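The first thing Anikó Dobos tells me when I come up the stairs is to mind the cables. The second is that I'm allowed to touch the blocks but I'm not allowed to touch the mat, which she has only just got lying flat.

We're in Citside, the shared workshop where she has rented bench space since last October, and she's been up with the arm since 6 a.m. She calls the whole project Grolel. I ask what it means and she laughs. "It was the name of a folder. I typed it in a hurry and then it was on everything, so it stayed."

By day she does scheduling for a bakery supplier, and she had never wired up anything bigger than a doorbell before this. (She did the doorbell twice.) What got her going was a long winter and a secondhand arm that a member was letting go of for $946. "I told my sister it was a bike," she says. "She found out when she asked to borrow it."

So what does it do? It stacks blocks! Plain wooden cubes, bottom row first, then the next row across the joins, like bricks. I say that sounds simple and get a very patient look.

"Everybody says that. My nephew can do it, sure. But he can feel when a block's crooked. The arm goes where I told it to go, and if I was off by a hair on the bottom row, the top row finds out."

She keeps a log of every pick in a plain spreadsheet, and on the morning I visit it's sitting at 2,967 lines. A lot of those are misses. She color-codes them, and there was a stretch in the spring that she scrolls past pretty fast.
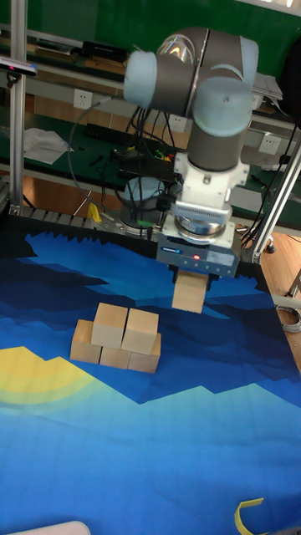
Words and photo by your newsletter editor
Filed under Members' Builds

The mat with the mountains was her one treat to herself, and I'm jealous of it. It goes from dark navy peaks at the back down to pale sky blue, with a yellow sun low on the left. "I look at this table for hours," she says. "I wanted it to be somewhere nice."

I ask about the worst week, and she doesn't have to think. It was the gripper. She had the fingers closing too hard, so each cube got a tiny twist as it was picked up, and she spent nearly 48 hours of evenings and lunch breaks blaming the software. "I rewrote the whole placing routine. Twice! And the routine was fine. I turned the grip down 2 notches and it just worked, and I had to go for a walk."

The software, by the way, is her own, built on top of a hobby package called Modise that another member put her on to. She's fond of it and a bit rude about it. "The manual's four pages, and one of them is a thank-you."

What would she tell someone starting out? She turns her coffee around on the bench while she works out an answer. "Get the frame square before you do anything else. I was so keen to see it move that I bolted everything up in one evening, and then I had to take it all down again. And write down your settings on paper. I lost mine in a laptop update and cried, a bit."

Next up is a third row, and after that she wants to try cubes in mixed sizes, which she's calling Stindar so she can keep the files apart. I ask whether that name means anything either. "Nope," she says, and goes to find me a chair.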